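**Clearing out the hobby closet, a thread**

1/ Finally doing the closet in the back room. It's been on my list since October. Rule for today: everything comes out, and nothing goes back without a place to live.

2/ Bought 3 sets of Flestby shelves last year and only put up one. The other two were behind the vacuum. They're up now. The wall anchors took longer than the shelves.

3/ Paint is sorted. Threw out 7 dried-up jars and kept the rest in a shoebox with the lids facing up so I can see the colors.

4/ Fabric next. Anything smaller than a dinner plate goes in the rag bag. Bigger pieces get folded over a piece of cardboard and stood up like files. I did this at my old place and it held up fine for years.

5/ Someone asked about the labels. Plain masking tape and a marker. I had a Jerner label maker and it ate tape, so I gave it away.

6/ Broke for lunch. The hallway is full and I have to step over a sewing machine to get to the bathroom.

7/ Books and patterns are done. 15 patterns kept, the rest in a bag for the thrift store on Whitlock. They take them as long as the envelopes aren't torn.

8/ What's left is the odds and ends. Every closet has them. Parts of things, single pieces, stuff I can't match to anything else. I've been moving some of it from house to house.

9/ My system for odds and ends: one big bin, dump it in, spread it out so nothing sits on top of anything else. Then pick up one thing at a time and decide. If I can't say what it's for in 10 seconds, it goes.

10/ Cloth comes out of the bin first, since small parts hide in the folds. Boxes get opened before they get tossed. I lost a good pair of scissors once by skipping that.

11/ Hard plastic and anything round goes last. Those are usually parts, and I check them against the shelf before I let them go.

12/ Down to the gray bin now. Blue box, orange cloth, a teal plastic piece and a couple of round black things to decide on. Then the floor gets swept and I'm done for the day.

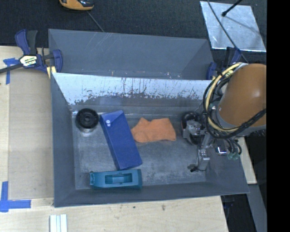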